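Clear acrylic racks for caps: any good or just shop display?
Home storage > Wardrobes and hallways

refilwe_t
Posted in May, 7.40 pm
I've got a shelf of caps that slide into a heap every time I take one out. A friend swears by the clear acrylic racks with upright panels and says you stand a cap between two of them. The Pristano one is 95 at the shop in Utbridge. I have my doubts. A shoebox costs nothing. Has anybody lived with one of these?
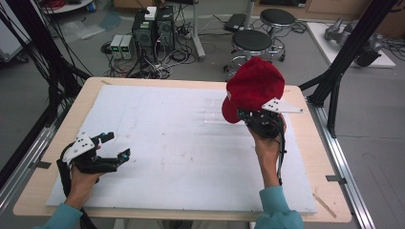
Caps are an awkward shape and I don't believe any rack changes that. The crown wants to bulge and the brim wants to point wherever it likes. Look at how the red one sits up when you lift it, with its brim tipped down to the left, and then look at the clear pieces lying flat on the white board underneath. I can hardly see them. How am I meant to hit a slot I can't see at six in the morning?

Anathi Fourie
8.05 pm
You get used to it. Mine has been on the hall shelf for two years and I find the slots by feel. The panels on mine are frosted, so they show up once they're standing.

tekle.h
8.22 pm
Two years of dusting, then. Clear plastic shows every fingerprint. I paid 183 for the wide Matetti and it went to my sister within a month. The caps leaned, the panels leaned with them, and I was back to a heap, only a more expensive one.

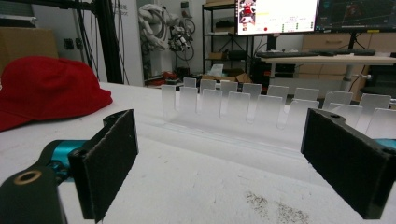
I'd also want to know what the thing weighs. Mine slid along the shelf whenever I pulled a cap out in a hurry.

Anathi Fourie
8.31 pm
Did you put anything under it? A strip of shelf liner stops that.

tekle.h
8.34 pm
For 183 I shouldn't need shelf liner.

Chantelle Msimang
9.10 pm
Both of you are a bit right. What I do:

1. Wipe the shelf and the rack before anything goes in. Grit scratches acrylic.
2. Hold the cap by the crown with the brim hanging down and bring it in from above, clear of the panels.

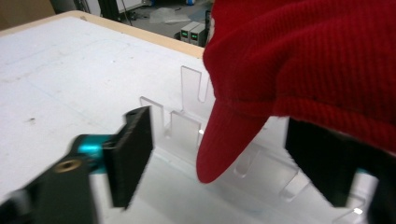 3. Lower it until the brim is between two panels, then let go. Don't push.
4. Soft caps at one end, stiff ones at the other.

Step 4 is where it falls apart for me, by the way. Soft caps flop over whatever you do.

refilwe_t
9.26 pm
So it works for the caps that stand up by themselves. Those aren't the ones I've got trouble with!
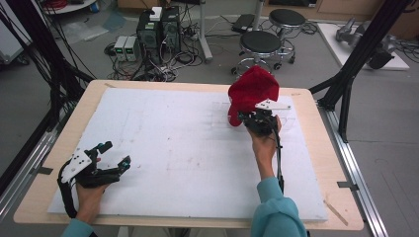
Last edited by refilwe_t at 9.41 pm

Adding to this after another look. The red one folds downward as soon as it's held up, and half of mine are like that. I can't see a row of panels curing it. Ngcobo do a plain peg rail for 109 and I'm leaning that way.

Akua Sowah
10.02 pm
Pegs leave a bump in the crown. Try the shoebox first.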